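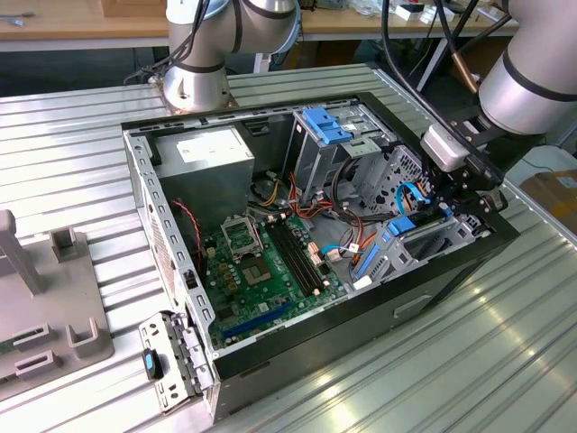 La torre abierta, con el zócalo del procesador vacío

¿Merece la pena cambiar el procesador de un PC viejo?
Publicado por teclagris el 2019-05-03

Buenas a todos. Tengo un ordenador de sobremesa Zellholm que heredé de la oficina y que me ha dado muy buen servicio, pero últimamente se arrastra en cuanto abro el correo y una hoja de cálculo a la vez. En una tienda me piden 284 euros por ponerle procesador y memoria, y uno nuevo, un Marchand sencillito, se me va a 600. Lo uso para escribir, hacer las cuentas de casa y guardar fotos (¡muchísimas fotos!). ¿Vosotros qué haríais? Gracias de antemano por la paciencia.

lunademarzo
Hola, bienvenido. Yo pasé por lo mismo con el mío y te cuento, aunque me enrolle un poco. Antes de gastar nada mira si el disco es mecánico, que para lo que tú haces suele ser el culpable. Un SSD pequeño cuesta poquísimo y el cambio se nota desde el arranque. Si luego te sigue faltando alegría, amplía la memoria, y el procesador déjalo para el final, que tienes que buscar uno compatible con el zócalo y con la BIOS de tu placa. Y haz copia de las fotos antes de tocar nada, por favor te lo pido.

pacorro_71
uno nuevo y te olvidas

olivo_seco
De acuerdo con lo del SSD. Si al final cambias también el procesador, compra pasta térmica y limpia bien los restos de la antigua con alcohol isopropílico. Ya nos contarás, un saludo.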